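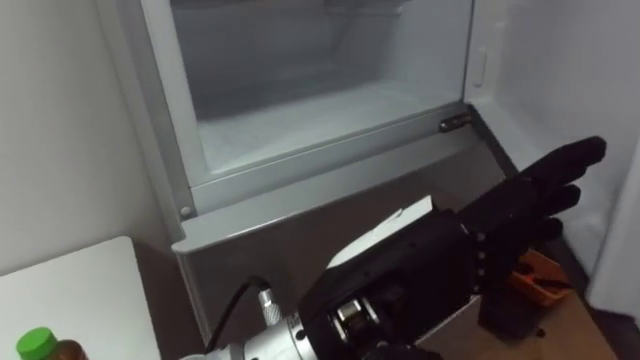
Thursday Session: Keeping Things Cold

Wondotik Evening Courses, Science in the House
Notes by Wayne Lockwood

Last week we did heat getting into things: ovens, kettles, the handle of the pan. Tonight we go the other way, and I have to admit this is my favourite topic in the whole course. Everyone in the room owns a machine that shifts heat from a cool place to a warmer one, all day and all night, and most of us only think about it when the milk goes off!

Bring these notes back next time as well. The questions at the end lead into the session on drying and salting.

Cold is something missing

Physics has no such stuff as "cold". There is heat energy, and there are places with more or less of it for their size. When you leave the fridge door open, cold does not escape into the kitchen in any deep sense. Warm air comes in at the top as the heavier cool air slides out at the bottom, and the food starts taking in heat from the air that has replaced it. You can feel this on bare feet in summer, and it is a lovely thing to notice once you know it.

It follows that a fridge doesn't make cold. It picks up heat from inside the cabinet and puts it down somewhere else, usually at the back or along the sides. Put your hand near the side panel of one that has just been loaded with shopping. If it feels warm, that warmth is partly out of your groceries and partly from the motor doing the work.

Before the motor: the wet cloth

The best home cooler in dry country was the Coolgardie safe, which people on the Western Australian goldfields were using by the end of the nineteenth century. A frame, hessian walls, a tray of water on top, strips of cloth leading down from the tray so that the hessian stayed damp. A breeze through the wet cloth did the rest.

Why does it work? Water needs energy to turn into vapour, and a surprising amount of it. It takes that energy from whatever it is touching. The cloth cools, the air passing through it cools, and the butter inside has a fighting chance. The same thing happens on your skin when you get out of the pool and the wind picks up.

The catch is humidity. If the air is already carrying nearly all the water it can hold, evaporation slows to a crawl and the safe becomes a damp cupboard. That is why you hear wonderful stories about these safes from inland families and rather grumpy ones from the coast.

Try it at home: wrap one bottle of tap water in a wet tea towel, leave another bare, and stand both in the shade where there is some air moving. Check them before tea. Do it on a dry day and again on a muggy one, and write down both results. I would love to see them.

The ice years

Ice works in a different way. It takes a lot of heat to melt, and while it is melting its temperature hardly moves. So a block in the top of a chest holds steady near freezing point until it is nearly gone. The ice sits high for good reason: air cooled by the block sinks past the food, warms a little, and rises again.

Our local case is the old ice works at Trurnumeck. Uldis Krūmiņa kindly lent me his grandfather's round book from there, and it is a marvellous thing, all pencil and water stains. In its first summer the round had 64 households on it. By the last page the cart was leaving the yard with almost 200 blocks, and had to be out before sunrise to have anything worth selling at the far end of Bendach. There's a whole page of complaints about short weight. I believe the customers, and I also believe the iceman: both of them were looking at the same block at different hours.

Have a look in the book at how often a household took ice in the hot months compared with winter. A well-packed chest in a shady hall did far better than a poor one on a verandah, and some families clearly knew it. Straw, sawdust and cork turn up in the margins. All of them work by trapping still air, and so does the foam in the walls of a modern cabinet.

The loop inside the machine

Now the clever part. Take it slowly and draw it as you go – a square with four stops.

First stop, the evaporator, inside the cabinet. A liquid with a very low boiling point is let into a wide coil at low pressure. It boils. Boiling takes in heat, and the heat comes from the air around the coil. This is the wet cloth all over again, with the vapour kept in a pipe so we can use it again.

Second stop, the compressor. This is the hum you hear. It squeezes the vapour, which raises both its pressure and its temperature. It has to end up hotter than the kitchen or the next step won't go.

Third stop, the condenser, outside the cold space. The hot vapour gives its heat to the room and turns back to liquid.

Fourth stop, a narrow tube or valve. The liquid is pushed through, the pressure drops, and with it the temperature. Back to the first stop.

If you remember only one piece, take the link between pressure and boiling point. Lower the pressure and a liquid boils more easily. Anyone who has made tea high in the mountains has met this already.

A common muddle: can you cool the kitchen by leaving the fridge open? No, and it is worth working out on paper. The heat taken from the front goes out the back into the same room, and the electricity running the compressor ends up as heat in there too. The kitchen gets warmer. 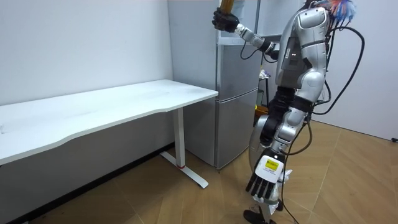
Two-door refrigerator, silver, near a white desk.

Two compartments, two jobs

The fresh food section and the freezer do quite different things to food, and students often run them together.

In the fridge, living things slow down. Bacteria are still there and still growing, only much more slowly, and enzymes in fruit and vegetables keep working too. That's why lettuce goes on ageing in the crisper. Aim for a few degrees above freezing, and use a proper thermometer, please. The numbers on the dial are usually just settings, so a 2 may tell you nothing about degrees.

In the freezer, most of the water turns to ice and the bacteria can't use it. Growth stops. Many of them survive, though, and they wake up when the food thaws. Freezing is a pause. It won't rescue a piece of chicken that was already doubtful.

Ice crystals matter for texture. Slow freezing gives big crystals, which tear cell walls, and that's the puddle around a thawed strawberry. Quick freezing gives small ones. At home you can help by freezing in flat, thin packs with space between them until they're hard, then stacking them up.

Freezer burn is drying. Ice can go straight to vapour without melting first, and it leaves the surface of the food grey and tough. Press the air out of the bag. The food is safe but it does taste like a cardboard box.

Many frost-free models use a fan to send cold air from one coil to both compartments. A shelf packed tight against the vent will spoil the whole arrangement, and you get frozen celery in one corner and warm yoghurt in another.

Where the machine stands

I get more questions on this than on anything else, so it has a section this year. The heat has to leave. If the sides and back are hemmed in, the condenser sits in its own warm air and the compressor runs longer for the same result. Read the maker's booklet for the clearance, as some shed heat at the sides and others at the back or underneath. Keep it out of the afternoon sun. Away from the oven is better too. Dust on an exposed coil works like a blanket, so brush it off now and then with the power off at the wall.

Garages are a special case. In a hard winter the air out there may be as cool as the inside of the fridge, the thermostat is satisfied, and the motor barely runs. In some single-thermostat models the freezer part then warms up, with nothing to tell you until the peas go soft. 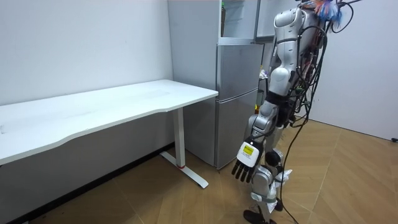
Jaanus Rimkutė wrote in after last term's session to say that all this is very well in a house, but in a rented flat the fridge goes where the one power point is, and could the notes please say what helps when you can't move it. Fair point! The door seal comes first. Shut a strip of paper in the door and tug; if it slides out freely anywhere along the edge, clean the seal with warm soapy water and try again. Then let leftovers stop steaming before they go in, in shallow dishes so they cool quickly, and don't leave them out on the bench all evening. And know what you want before you open the door.

Aušra Hunt added a trick I have since taken up myself: bottles of water in the empty part of the freezer. They take up room that would otherwise fill with warm air each time you open it, and in a blackout they melt slowly and hold the temperature down. Leave room in the bottle for the ice to swell.

Words to know

Evaporation: liquid turning to vapour, taking in heat as it goes.
Condensation: the reverse, giving heat out.
Latent heat: the heat taken in or given out during melting, boiling and so on, while the temperature stays put.
Refrigerant: the fluid that goes round the loop.
Insulation: anything that slows heat down. It can't stop it.

For next time

Draw the loop from memory, with arrows for the heat as well as for the fluid. Most people leave out the arrow for the electricity going in.

Explain to someone at home why a cold can gets wet on the outside. Watch for the moment they say it leaked.

Find out how your family kept meat or milk two generations back. Dalia Kazlauskienė brought in her mother's notes on cellars last year, beets in sand and all, and we ran well over time on them. Tapes, letters and half-remembered stories are all welcome.

Reading: chapter on phase changes in the course book, skipping the graph with the curved arrows, which has a misprint. Uldis's round book will be on the side table before class. Clean hands, and no drinks near it.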